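Receiver Building Evenings, Handout 4
Winding toroids without losing your mind

Hi all. Last time a few of you got stuck on the coils, so I'm slowing down and giving them a whole handout. I wound my first toroid in my dad's basement with bell wire and got the count wrong four times, so you're in good company!

What we're winding

The front end of our 40 meter receiver needs one bandpass coil, and the little yellow-painted powdered iron cores in your bag are for that. Each core has a number called AL, which tells you how much inductance you get for a given number of turns. The data sheet for your core has it, in a table that takes some squinting. Inductance goes up with the square of the turns, so doubling the turns gives you four times the inductance (I'll do the arithmetic on the board, bring a calculator anyway).

Counting turns

Every time the wire passes through the hole, that's one turn. It doesn't matter how many loops you see on the outside. Poke the wire through once and pull it straight, and you already have a turn. Gertraud Aigner swears by counting on the inside edge with a toothpick, and I've gone over to her way.

The link winding

You'll put a second, smaller winding over the cold end of the first one (the end that goes to ground). That's how the antenna gets in. Use the other color of wire, please. I've had to sort out two identical-looking windings with a meter and it took most of an evening.

Spread the main winding evenly over most of the ring and leave a gap between start and finish. Squeezing turns together raises the inductance a bit, spreading them lowers it, and that's your fine tuning. Do it with fingernails, never with pliers.
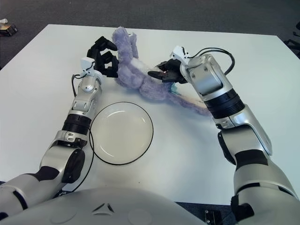 Stripping the ends

Our wire is enameled and the enamel has to come off before solder will stick. Scrape it gently with a blade, all the way round, then tin it. If the solder balls up and rolls away, go back and scrape some more. Check with an ohmmeter from end to end, you want very close to zero.

Peaking it up

Set the signal generator to 7.1 MHz and turn the trimmer until the audio is loudest. You should find two peaks in a full rotation. If you only find one, the trimmer is sitting at the end of its range and you need to add or remove a turn. Rafsan Fakir has the spare trimmers.

For next time

Finish the coil, leave the leads long, and read the mixer chapter up to the part on diode rings. We start at 9, and the soldering irons will be on.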